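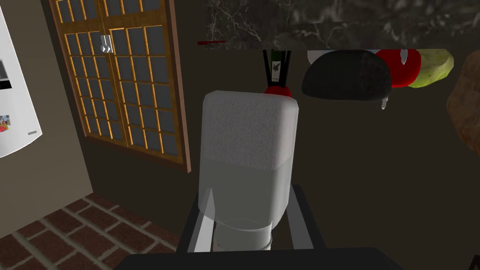

Godinho Fare Box, Model 8

The Godinho is a locking fare box for minibuses and shared taxis, made for crews who are tired of discussing change with passengers at 30 miles an hour. It bolts to the dash or the door post, takes coins and folded bills, and prints a slip the size of a gum wrapper. Passengers will still argue. They will now argue with a box, and it has more patience than your conductor.

The vault holds 800 coins or 200 bills, whichever your route produces. Two keys come with it. Give one to the owner and keep the other off the bus. Bongani Motaung, who runs the Vodurbridge night line, hung his on the mirror for a month and would like other operators to learn from this.

The printed slip shows the fare, the stop and the time. In a dispute it goes to the passenger, the police or the floor, in roughly equal shares.

Not included: mounting bolts, paper rolls, courage. Bolts and rolls can be ordered from Rodier, our parts counter. Ask for Judite Esteves, and have your model number ready – she will not guess it for you.

Last updated: June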